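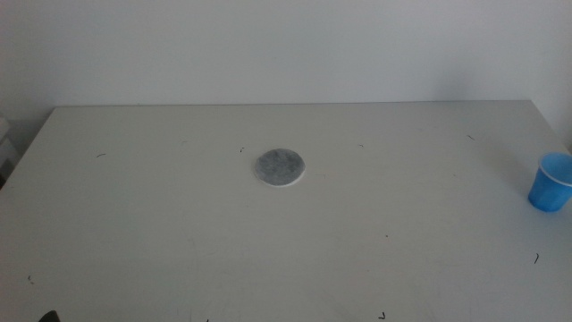

The Case Against the Clear Table

I have now spent most of a September trying to own one empty table. One flat pale surface against one white wall, with nothing on it. The closest I have come is one round gray speckled thing sitting near the middle, and a blue cup at the far edge, and I want to talk about that thing, because it has beaten me.

You know the object I mean, or you have its cousin. It is flat and mottled. It might be a coaster. It might be a felt pad that came off the bottom of something heavy, in which case something heavy in my home is quietly scratching the floor. There is a white rim along part of the edge which suggests it has two sides with different ambitions. I have picked it up and put it down more times than I have picked up any book I bought this year.

The clear-surface people would tell me to throw it out. I have read them. The Padholm catalog alone runs to 600 pages, and on a great many of those pages there is a table with nothing on it, or with a single pear. The pear bothers me. Whoever lives in that house owns one pear and keeps it out where guests can see. Where is the mail? Where are the batteries that may or may not be dead? Where is the small screw that fell out of something in spring and has to be kept forever in case the something falls apart?

I'll tell you where mine are. They are in a drawer, and the drawer no longer closes. Clearing a table is mostly a matter of moving its contents eight feet in some direction and feeling very pleased. I did the whole job in an afternoon and walked around my kitchen for the rest of the evening like a person who had been promoted. Then I needed scissors.

There is also the money. The Tanari storage system, which is a set of white boxes that hold other white boxes, came to $108 by the time I had added the lids. The lids are sold separately. I suppose there are households that want the boxes without them, although I would have thought the lid was most of what you were paying for. A Mundotell bin will do the same job for less and look worse doing it, and I have some of those too, in the closet, holding the things that didn't deserve a Tanari.

And for what? A bare table is a lovely thing for as long as you don't need a table. The minute you sit down to eat or sort receipts or fix a lamp, it stops being bare, and now you resent the lamp. I caught myself last week eating toast over the sink so as not to spoil the effect. I had a table six steps away, wiped down and waiting, and I was hunched over the drain like a raccoon.

My grandmother's table was never clear in my lifetime. It had a sewing tin on it, and a radio, and a dish of things that had come off other things. At mealtimes she pushed it all to one end with her forearm. Nothing was lost in that house, or if it was, you looked at the end of the table and there it was under the newspaper. She would have known in a second what my gray disc was. She would have had the rest of the set.

I will grant the clear-surface people this much – an object does get more interesting when it's alone. Put my disc in a drawer full of rubber bands and I would never have thought of it again. Put it by itself on a big pale tabletop and it looks like an exhibit, possibly on loan. I have noticed its speckles. I have noticed that some patches are nearly charcoal and others nearly white. I have never paid that kind of attention to my good plates.

So I'm stopping here, one item short of the pear. The forum where I picked up this hobby, run by fans of the Fujimoto method, says the last object is always the hardest and that you should thank it and let it go. I thanked it. It's still there. If I throw it out on Thursday's trash I will find the chair it belongs to by the weekend, and I would like to be spared that.

The scissors, by the way, were in the box with the lid.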